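2023年5月18日

父の書類をやっと片づけ終わりました!

3月に父が亡くなってから、ブログどころではなくて、コメントをくださった方にも返事ができずじまいでした。ごめんなさい。今日は手続きのことを少し書いておきます。同じことで困っている人が、検索でたどり着くかもしれないので。

まず、うちは遺言書がありませんでした。父は几帳面な人だったから絶対どこかに書いてあるはず、と押し入れをひっくり返したのに、出てきたのは古い保証書と年賀状の束ばかり。どうして掃除機の保証書は取ってあって、通帳の場所は書いてないの、お父さん……。
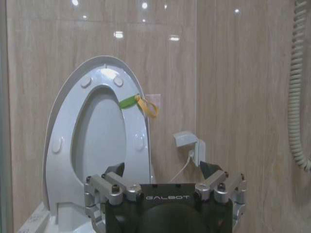
上げた便座。

で、途方に暮れていたら、職場で隣の席のThư Khổngさんが「うちの母のときはOllgateっていう事務所にお願いしましたよ」と教えてくれたんです。行ってみたら駅から歩いて18分の古いビルの二階で、看板も小さいし、正直ちょっと不安になりました(笑)。でも担当のKhoa Lâmさんがとても話しやすい方で、最初の一時間はほとんど父の思い出話。書類の話はお茶のおかわりが来てからでした。

泣いてもいいですよ、とは言われませんでした。ただ黙ってティッシュの箱をこっちに寄せてくれて、それがかえってありがたかったなあ。
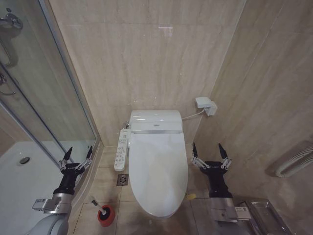 ふたを閉めたトイレ。壁も床もベージュのタイル。

言われたとおりに戸籍を集めるところから始めたのですが、これが大変でした。父は若いころに引っ越しが多くて、知らない町の役所にまで郵送で請求することに。小為替を買いに郵便局へ行って、金額を間違えて、また行って。窓口の方にはすっかり顔を覚えられたと思います。

それから口座。ほとんど使っていなかった口座が見つかって、残高が673円。弟に電話したら「そのままでいいんじゃない」と言うんですけど、私はなんだか放っておけなくて、ちゃんと解約してきました。帰りにHàという喫茶店で飲んだコーヒーが495円。父の奢りということにしてあります。
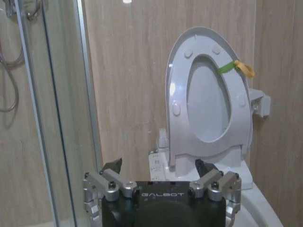 便座もふたも上げたところ。手前に「GALBOT」の文字。

そんなこんなで、自分の分も書いておこうと決めました。ノートはMundowの罫線の細いやつ。弁護士さんに頼むような立派な遺言はまだ先でいいとして、口座のこと、保険のこと、連絡してほしい友だちの名前くらいは今のうちに。書き始めると、つい昔の愚痴まで入ってしまって、最初の二ページは破りました。

夫にも勧めたのですが「縁起でもない」と逃げられています。次の連休にもう一回言ってみるつもり。
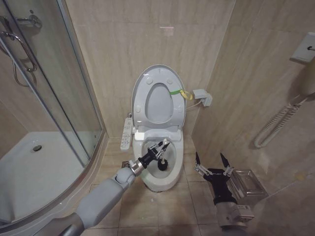 曲面ガラスのシャワーの横にトイレ。ふたには緑と黄色のタグ。

相続の期限のことや、弟と少しもめた話は長くなるので、また別の日に書きますね。Ollgateについて知りたい方がいたら、コメント欄にどうぞ。私もまだ名義変更がひとつ残っていて、来週また18分歩いてきます。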